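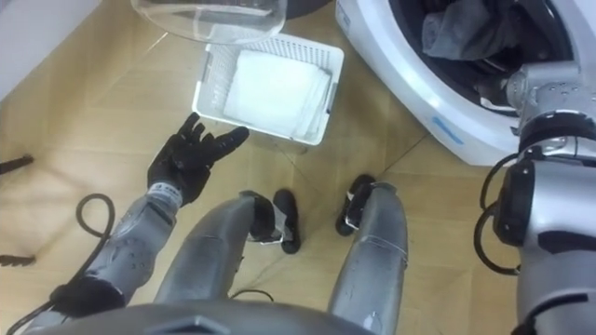
Ticket 1822: left hand stops short of basket rim, planner reports success
Component: grasp planner / head camera perception
Site: Cluststead test flat
Status: reopened (again)

Original report

The laundry routine gets as far as the basket and then loses its nerve. The left hand opens, palm up, goes down beside the basket, and stays there like a waiter hoping for a tip. Mokance logs "grasp complete" and moves on to the lift. The arm duly lifts a handful of air to carrying height. The task monitor is delighted and marks the run as passed.

Expected: fingers under the rim at the handle slot, then close, then lift.
Got: fingers open beside the basket, no close command in the log, green tick.

Happens on most runs with the white basket. Never happens with the cardboard box we used for the demo.

Update 1

Recalibrated the head camera, as the runbook says to do for everything up to and including a flat tyre. No change. Put the old calibration back, no change there either, so at least it is consistent.

Update 2

Looked at the depth data. The basket sides are a grid of holes and the depth filter does not care for holes. It throws out any patch where fewer than 40 per cent of the points agree with each other, and on a perforated side that is nearly all of them. What survives is the rim in bits, plus the folded towel inside, which comes through beautifully. The box fitter then draws its box round the towel and calls that the basket.

Grasp target is therefore on the edge of a towel, on the far side of a plastic wall the planner believes is not there. The collision checker, which uses the unfiltered points, believes very firmly that it is there. The two of them settle on a spot just outside the basket and stop talking.

Update 3

That covers the stopping short. It does not cover the green tick. From the log:

17:06 plan_reach left: target adjusted by collision margin
17:06 plan_reach left: adjusted target reached
17:06 grasp: precondition "at target" true
17:06 grasp: close skipped, object width unknown
17:07 grasp: complete

"Close skipped" returns the same code as "close finished". I checked the Karamanlidis branch and it has been so from the first commit, with a comment beside it reading "fix before release". We are on release 6.

Update 4

Tried turning the depth filter off altogether. Basket now found every time. So are several baskets in the seams of the floor, and one in the door opening of the washing machine, which the right arm was keen to pick up. Stopped that run by hand. Please do not turn the filter off altogether.

Update 5

Changes now on the test branch:

Rim fitting runs on the colour image first, and depth is only used to place the rim once it has been found. The towel no longer gets a vote.

If the collision margin moves the target by more than 100 mm, the reach now fails and says so.

"Close skipped" has its own return code. This broke the Dedero dashboard, which had no colour for it and showed a blank row. Raised separately.

Update 6

Reopened. Basket grasp is fine with the new rim fitter in daylight. After the lights go on in the evening, the rim fitter will now and then go for a clear plastic bowl if one has been left near the basket, on the grounds that it too has a rim. Added a size check. The bowl fails it, the basket passes, and a washing-up bowl from the cupboard sits exactly on the line. I have put it back in the cupboard.

Still to do: rerun the evening set with the size check on, and go back over past passes for any with no close command. I looked at the first page of those and then made tea.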